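Budget für einen Zweiarm-Arbeitsplatz planen: So bleibt am Ende noch Geld für Schüsseln

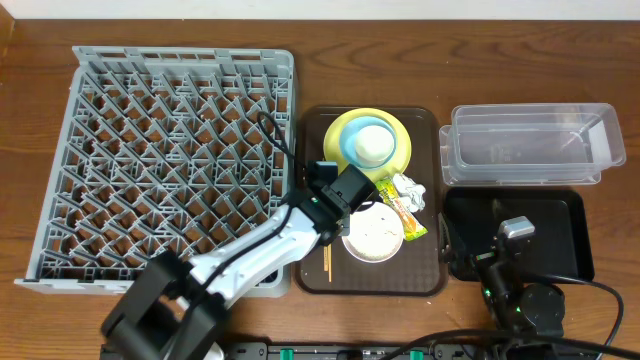

Letzte Änderung: Dezember, 16:40 Uhr (O. Herrero)

Wer zum ersten Mal einen Tisch mit zwei Roboterarmen beantragt, schreibt in die Tabelle meist eine Zeile: »2 Arme«. Danach kommt die Summe, danach die Unterschrift, und vier Wochen später steht jemand im Baumarkt und kauft Schraubzwingen aus eigener Tasche. Die folgenden Schritte stammen aus unserer Planung für das Abräumen von Geschirr im Projekt Mahama. Sie lassen sich auf andere Aufgaben übertragen, sofern dort ebenfalls etwas herunterfallen darf.

Schritt 1: Aufgabe aufschreiben, dann erst Kataloge öffnen

Ein Satz genügt. Bei uns lautete er: »Benutztes Geschirr vom Tablett nehmen, Abfall getrennt ablegen.« Daraus folgt fast alles Weitere. Ein Teller mit Schüssel und Schälchen obendrauf verlangt einen anderen Griff als ein Paar Essstäbchen, und eine zerknüllte Serviette ist für jeden Greifer eine Charakterprüfung. Nehmen Sie die unangenehmen Teile gleich mit in die Liste. Ein Angebot, das nur mit Würfeln gerechnet wurde, ist schön günstig.

Schritt 2: Die Arme

Zwei Angebote einholen, gleiche Reichweite, gleiche Traglast. Grodton lag bei uns bei 3.647 Euro je Arm, Brekstead bei 2.542 Euro. Die Differenz sieht nach einem klaren Sieger aus, bis man das Kleingedruckte liest: Bei Brekstead waren Netzteil und Greiferfinger Zubehör. Fragen Sie schriftlich, was im Karton liegt. Dušan Krasniqi aus unserem Einkauf fragt zusätzlich, was nicht im Karton liegt, und bekommt die längeren Antworten.

Schritt 3: Befestigung

Schiene an der Tischkante, Klemmen dazu. Messen Sie vorher die Plattenstärke. Unsere Platte war 40 mm dick, die ersten Klemmen öffneten bis 37 mm. Sie liegen noch im Schrank, falls jemand Interesse hat.

Schritt 4: Kameras und Kabel

Eine Kamera am Handgelenk kostet wenig, ihr Kabel kostet Nerven. Es muss jede Armstellung mitmachen und legt sich dabei gern über alles, was auf dem Tisch steht. Planen Sie ein:
– Kabel in der nächstgrößeren Länge
– Kabelclips oder Klettband für jedes Armsegment
– einen USB-Hub mit eigener Stromversorgung
– Ersatz für das Kabel, das zuerst bricht

Schritt 5: Requisiten

Der Posten, über den in der Freigaberunde gelacht wird. Tabletts mit rutschhemmender Oberfläche, Geschirr in verschiedenen Farben, ein Abtropfgitter, durchsichtige Kunststoffbehälter, dazu Verpackungen und Servietten als Verbrauchsmaterial. Kaufen Sie alles doppelt und notieren Sie die Artikelnummern – das gelbe Geschirr vom Frühjahr gibt es im Herbst nur noch in Salbei.

Schritt 6: Laufende Kosten

Greiferfinger nutzen sich ab, Motoren gelegentlich auch. Wir führen beides als eigene Zeile und haben Wartung bei Vivum angefragt, das Angebot steht noch aus. Putzmittel gehört ebenfalls hierher. Essensreste sind in der Aufgabe vorgesehen, im Kostenplan standen sie bis zur dritten Fassung nicht.

Die Tabellenvorlage liegt im Projektordner unter »Beschaffung«. Bitte eine Kopie anlegen und das Original in Ruhe lassen.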